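Is the Skindano two-arm kit worth it for a small school workshop?

Posted 2020-12-18 in Kits & Hardware

I run an after-hours workshop in Bornton, mostly teenagers, plus a few parents who come to pick someone up and stay until we lock the door. We have a bit of grant money left that has to be spent in December or it goes back, and I have more or less talked myself into the Skindano two-arm tabletop kit. The quote I have is $2,057 with the two grippers, the wrist cables and the teaching software. Shipping is extra, and so is the second power supply, which I would have thought was rather the point of having two arms.

What I want it for is simple stuff. Pick up a cup, put it on a plate, move a pen out of the way. I don't need it to build anything. The other quote is from Rolton, for a single arm with a longer warranty, and their salesman has called me so often that my dog knows his voice.

Has anyone lived with the Skindano for longer than the demo video? I'm mainly worried about setup time, since our sessions are short and everything has to go back in a cupboard afterward. Also whether the grippers are any good with thin things.

- XolalpaShed

Higinio Montes

We've had ours for two school terms, so I can tell you what the brochure leaves out.

Setup first. The manual says 15 minutes. That's true if the arms are already bolted to a board and you did the calibration yesterday. From a cupboard, with teenagers, plan on most of an hour the first few times. What fixed it for us was mounting both arms on one heavy board and never taking them off again. It needs two people to carry and it has ruined one doorframe, but the calibration mostly survives the trip.

The grippers are plain parallel jaws and they're fine with anything that has sides. Cups are easy. Go in low on a plastic cup, because if you grab the rim it flexes and the thing shoots off the table. Plates are harder than you'd think, and I would leave the plate where it is and bring things to it. A marker lying on a plate is my favorite test for a new group, since the jaw has to come down close to the plate without leaning on it. Set the height limit before you let anyone try. The default is optimistic.

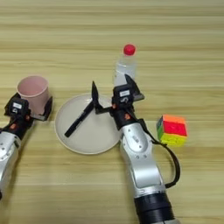

Second thing is the cable. It leaves the back of the wrist and needs some slack, and the slack goes looking for whatever you put beside the arm. Keep your objects toward the middle until the kids have a feel for how far it swings. You can tie it down with the clips in the bag, but tie it too tight and the wrist stops short of its full turn and gives you error 32, which the manual describes as "general." Loosen the clip, restart, carry on.

Use a table with some weight to it. Ours was a folding one at first, and every time one arm stopped the other one nodded.

The teaching software is good, and I say that grudgingly. You move the arm by hand, press a button to save the position, and play it back. My slowest group had a cup going from one side to the other before the end of their first session. The part where both arms work together is a separate menu and reads as if it was translated twice. Skip it until January.

As for the second power supply, yes, you have to buy it. I asked them too. They said most customers "appreciate the flexibility."

I'd buy it again at your price. I wouldn't pay more.

rolton_owner_reluctant

Get the Rolton. One arm is plenty. Two arms is just twice as many things to fix. Warranty is good, I've used it a lot.

PatchPanel

Can't speak to the Rolton, but a couple of things on the Skindano that cost me time.

Ask which gripper pads are in the box. There are a smooth set and a ribbed set, and the quote doesn't say. The smooth ones slide on hard plastic bottles, particularly on the shoulder of the bottle where everyone wants to grab it. Ribbed is better. They swap with a small screwdriver that isn't included.

For practice objects, you don't need their "Activity Pack." It's a box of household items at a price that suggests a very nice household. A cup, a water bottle, a puzzle cube and a pen will keep a class busy for weeks. Leave the bottle partly filled so it doesn't fall over whenever somebody breathes, and screw the cap on yourself. Don't delegate the cap.

If your grant deadline is real, get them to invoice now and ship later. Mine took its time getting here, but the invoice was very prompt.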